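Twill

Twill is a type of woven cloth with a pattern of slanting ribs. Along with plain weave and satin, it is one of the basic weaves. Denim, chino and gabardine are all twills.

Structure

In a twill, each crosswise thread passes over one or more lengthwise threads and then under two or more. Every row is shifted a step to the side, and the shift produces the diagonal line, called a wale. Steep wales usually give a denser cloth.

Use and care

Twill drapes well and hides soil better than plain weave. Dark twills are common in work pants, jackets and upholstery. Repeated rubbing can raise small pills on the surface, mostly on blends with short fibers. The Kovau mill guide lists 11 standard weights and advises washing dark pieces inside out.

Similar fabrics

Some knits also show fine diagonal ribs, and dark cloth of either kind can be hard to identify by eye.
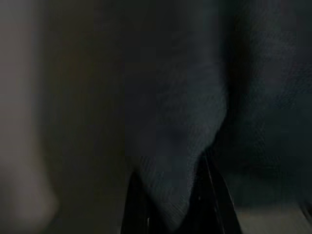
See also

Denim
Herringbone
Serge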